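**Asunto:** Re: Cajas grises junto a la mesa de madera

> ¿Alguien sabe si las cajas grises hondas de Traklow se pueden dejar ya como están? Me toca pasar el inventario en abril y no quiero apuntar 4 si hay que tirar 2.

Por mí, se quedan. Tienen arañazos en las paredes y el panel claro de dentro está desconchado, pero para guardar piezas no hace falta que enamoren. Coltell pide 2.138 por el juego nuevo, tapas aparte, faltaría más.

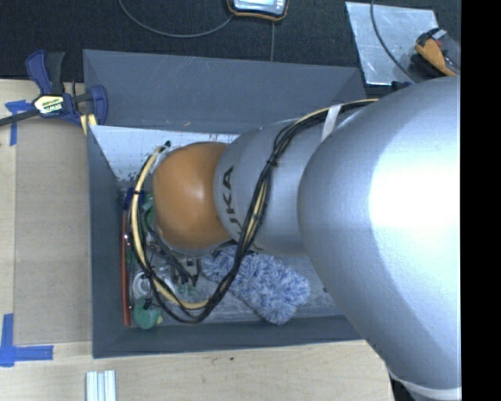 Si aun así queréis cambiarlas, pedid también precio a Rellov y que conste el hueco de la mesa, que la otra vez llegaron dos dedos más anchas.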